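Vuser enamelled whiteboard, 4 months in a shared office

The Vuser is a wall-mounted dry-wipe board with an enamelled steel face, sold in three widths. I bought the smallest for a planning office where the board is written on most working days and wiped at the end of the afternoon. It replaced a melamine board from Dremano which had gone grey down the middle and no longer wiped clean without solvent. The comparisons below are with that board and with a Hämmerli glass panel in the room next door.

Fitting

The board hangs on four corner brackets. The wall plugs supplied are too short for plasterboard and I used my own. The hole spacing on the paper template was correct. Allow 50 minutes with two people. One person can lift the board but can't hold it level and reach the lower screws. The corner covers push on and stay on. The instruction leaflet shows an older bracket, and step three can be ignored.

Frame and surface

The frame is light grey metal, with a straight lower edge. Joints at the corners are close, apart from one where a fingernail will catch. There is no pen tray in the box. Vuser sells one separately, and the clip-on version wobbles.
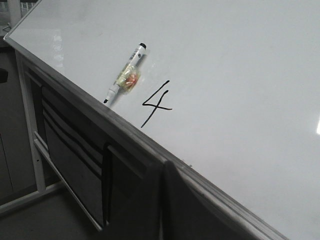
Marker taped to the face, just inside the lower frame.

The finish is high gloss. Fine lines come out crisp and the nib moves with little drag, less than on the melamine and slightly more than on glass. Small handwriting stays legible. Magnets hold well: a small disc magnet will carry four sheets of ordinary paper, and five will slide. The glass panel needs the stronger magnets sold for it and still manages only two.

Wiping

I tested black, blue, red and green ink from one packet of Derivby bullet-tip pens. Marks left for an hour came off in one pass with a dry felt pad. Marks left overnight took two passes, and red took three. After a fortnight over the August shutdown, black and blue needed a damp cloth and red left a pink trace which went with isopropyl alcohol. The old board would have kept all four.

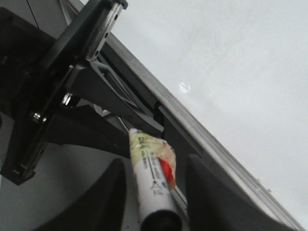
The felt pad matters more than I expected. A clogged pad spreads a grey film across the whole face, and the film is then blamed on the board. Washing the pad in warm water with a drop of washing-up liquid restores it. Märta Nygård, who shares the office, uses a folded microfibre cloth and gets an equally clean result with less dust on the floor below.

Glare

Gloss is the main drawback of this type of finish, and it should be weighed before buying. 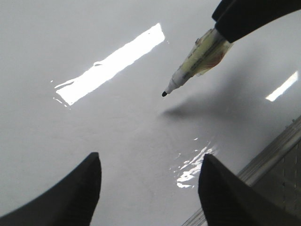
Reflection depends on where the lights are, and moving the board sideways by 70 cm made more difference in our office than changing the lamps. A matt projection surface would avoid the problem but wipes less well. Any glossy white surface will do the same under a ceiling fitting: the tabletop in the photo throws back a long white patch, ragged at one end, and anything written underneath a patch like that would be hard to read from the same angle. Check the wall with a hand mirror before drilling.

Price and verdict

The 600 mm board costs more than twice what the Dremano did and a little less than the glass. For daily use I would buy it again. For a board written on once a month, melamine is adequate. Points lost for the wall plugs, the missing tray and the leaflet.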